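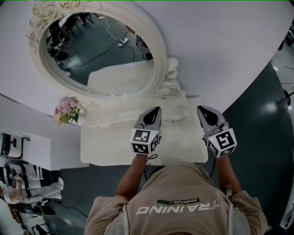
Who Speaks for the River? Small-State Voting on a Shared Water Treaty

Course project report, International Organizations seminar
Léonie Ferrand
Saturday, February 11, 2023

1. Background

For this project our seminar ran a model negotiation between the three states that share the Radent River: Bratstead upstream, Escobedo in the middle, and Ana at the mouth. The states and the river come from the course packet. Ana is the smallest of the three and the only one with no dams. My job was to follow the Ana delegation and report on how it used its vote.

The draft treaty had 21 articles. Most were passed in the first session with no debate. The argument was over Article 9, on dry-season flow, and Article 14, on who settles disputes.

2. Question

The question I set out to answer was whether a small state does better under a rule of unanimity or under a majority rule. The readings mostly say unanimity, because it gives every member a veto. I wanted to see if that held when the small state needed the treaty more than its neighbors did.

3. Method

I sat in on both rounds of talks and kept notes on each proposal, who made it, and what happened to it. Round one used unanimity. Round two used a simple majority, with each state having one vote. The delegates had the same instructions both times, but they did know how round one had ended, and this is a weakness in the design that I come back to below.

I also read the opening statements and marked each place where a delegate made a legal claim and each place where a delegate appealed to fairness or history.

4. Results

Under unanimity, Ana blocked the first version of Article 9. Bratstead then blocked the second version, and the round ended with no article on dry-season flow at all. In practice this left the river as it was, and that suited Bratstead.

Under majority rule, Ana and Escobedo voted together. Article 9 passed with a minimum flow of 50 cubic meters per second in July. Ana had asked for 100. Escobedo agreed to the lower number only after Ana dropped its demand for an outside court in Article 14, so disputes now go to a panel with one member from each state.

Ana's opening statement relied almost entirely on fairness. Bratstead's delegate answered with a long speech on sovereignty and at one point called the proposal an insult. This did not move any votes that I could see. The trade between Articles 9 and 14 was made during a break and announced when the session resumed.

5. Discussion

The veto protected Ana from a bad article, but it could not produce a good one. Majority rule did produce one, at the price of the court. With only 3 members, a majority is just one partner away, so Escobedo ended up with more influence than either of the others. I had not planned to study the middle state, and my notes on it are thinner than they should be.

The order of the rounds matters too. Escobedo's delegates told me they were more willing to deal in round two after seeing the first round fail. Running majority rule first with a different group would be a fair check.

6. Further work

I would like to add a fourth state with no river access, to see whether votes get traded on unrelated issues. I would also record the breaks, if the delegates agree to it.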